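15/05/2025
Laundry pick, Clutdale bay. Left arm fault on press-down.

Stopped the series at run 44 of a planned 114. The arm went into a protective stop during the grasp, with the hand still down in the basket and the wrist loaded. Same fault as run 39, five runs earlier, which I had put down to a bad start pose and should have logged properly. Two in one series is enough to stop.

Sequence, from the log and from what I saw standing there. Approach normal. Hand enters the basket, wrist force rises as expected when it meets cloth. The controller should close the fingers at the contact threshold and lift. It kept pushing. Force climbed past the threshold, flattened for a moment, climbed again, and the elbow joint tripped on overcurrent. Fingers never got the close command. The legs held and balance control did not report anything unusual.

What bothers me is the flat part. The estimator (Illa, current branch) subtracts a modeled cable drag from the wrist reading. With the elbow bent this far and the forearm angled up over the basket wall, the cables on the outside of the arm are in a position we never calibrated. If the drag model overestimates there, it eats part of the real contact force and the threshold is never crossed. Soft goods make it worse, as a pile gives way slowly and there is no sharp edge in the signal to catch.

Repeated the approach at reduced speed with the current limit lowered and the stop button in hand. Same basket, same stool, black garment on top of the green one.

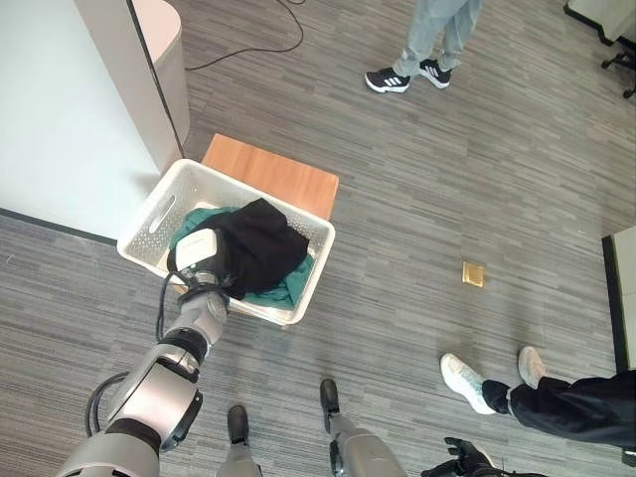 Imre Gál disagreed about the cables. He said the drag model is too small a term to hide that much force, and that I should look at the filter first, because the Tellent driver update changed the default window and a longer window would give the same flat stretch. He also wanted to know why the elbow tripped before the wrist limit did, whichever of us is right.

The last point stands. The wrist limit is checked on the compensated value, the same number the grasp logic uses. So one wrong estimate disables both the grasp trigger and the force limit, and the only thing left is the joint overcurrent, which was never meant as a safety function. That needs to change before anyone runs this again. The limit has to read the raw sensor.

Checked the filter. Window is longer than in the April configuration, so he has a point. Replayed the run 44 log with the old window: flat part gets shorter but does not go away. Probably both effects. Not settled.

Mechanical check with power off: elbow turns freely, no play at the wrist collar, cable jackets not worn. Nothing odd at the fingertips.

Releasing the arm after the stop was awkward. The brakes hold it where it is, and the only way out is to jog the elbow back under power, with the hand still pressing. Fine with a basket of clothes. Would not be fine with somebody's hand between. Bodnár procedure sheet says nothing about this case.

To do:
Force limit on raw wrist reading, separate from Illa.
Restore old filter window, note it in the config.
Drag calibration with elbow bent, arm unloaded, several forearm angles.
Add a retreat move for a loaded stop to the procedure sheet.
Relabel run 39 as a fault.

No autonomous runs on the left arm until the first item is in and tested against a foam block.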